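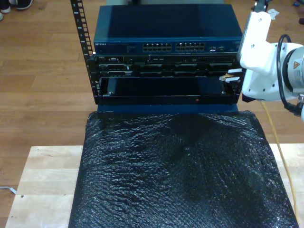 Home Reviews Field Notes Parts Bin About Contact
Search this site... Go
20 February 2021 | by Celeste Paredes

Painemal Bench Rack: good for teaching an arm, with one big gripe

I've had the Painemal on our butcher-block platform long enough to have opinions, so let's go. If you're collecting demonstrations of data center chores (seating a drive, sliding a sled into a slot, plugging a cable), you need something rack-shaped that an arm can reach, and a full cabinet is miserable for that. The Painemal is a little black open rack with square-hole rails and white numbers printed up the side, and you fill it with whatever old gear you can scrounge. We have a Netgear switch on top, a Dell chassis under it, and an open slot below that where most of the practice happens.

First the good stuff. It's stiff! We've recorded 1701 episodes at the Siltiddale shop and I've re-squared the thing twice. Before this we used a homemade frame that crept a hair to the left every time the gripper leaned on it, and by lunch your morning demos and your afternoon demos were of two different racks. I threw out 400 episodes over that. Still sore.

The numbered rails turned out to be my favorite part. I write the hole number in the episode notes, so when Benjamín Echeverría takes over the controls he can move the gear and put it back exactly where I had it. We change the height on purpose every so often, because a policy that has only ever seen one height will happily jab at the wrong spot when you raise the slot by two holes (ask me how I know).

Now the gripe: it's shiny. The inside of the empty slot is glossy black, and our first model was terrible at judging where the opening began. I ended up recording a fresh batch of 700 with the lamps moved between takes, and that helped a lot more than fiddling with training settings did. A matte finish would have saved me a week. Painemal, please!

Smaller things:

The feet are hard and slick. I'd budget for rubber pads.

The hardware bag had two screws short. Support mailed more without any fuss.

It's heavy once it's loaded, so get a second person to help you lift it.

Padded fingertips are a must if you care about your gear. Bare metal ones chewed up a drive handle on our first day. Also keep some bubble wrap handy for the front of the platform. I drop parts. You will too, particularly when you're driving the arm through a tight insertion and get impatient.

I did look at the Wangate version, which is cheaper, but its rails flexed when I pushed on them with a thumb, and the arm pushes harder than my thumb does. Four stars for the Painemal. We're aiming for 2000 clean episodes by April, and I'll update this if the rails loosen up.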